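Acta de la reunión de vecinos, 17 de junio

Empezamos tarde, y fui yo la que traía las llaves - perdón otra vez. Leí el acta de octubre y quedó aprobada.

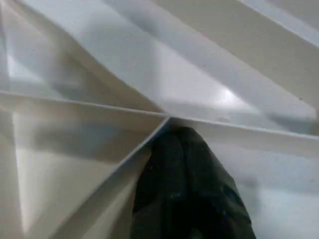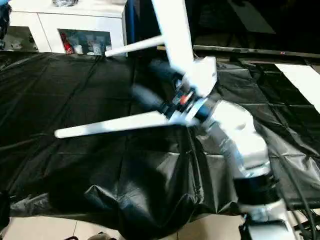
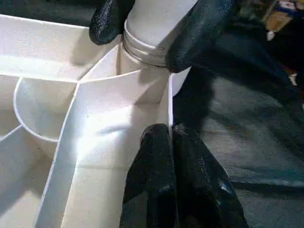 En la última, el frasco blanco en la bandeja con divisiones.

Huerto: quedan 1,000 pesos en caja y las mangueras cuestan 2,000. ¡Hay que juntar más! Timeo pide 42 macetas, le dijimos que lo vemos luego. La barda se pinta en julio.

Tomó nota: Tonantzin Ocampo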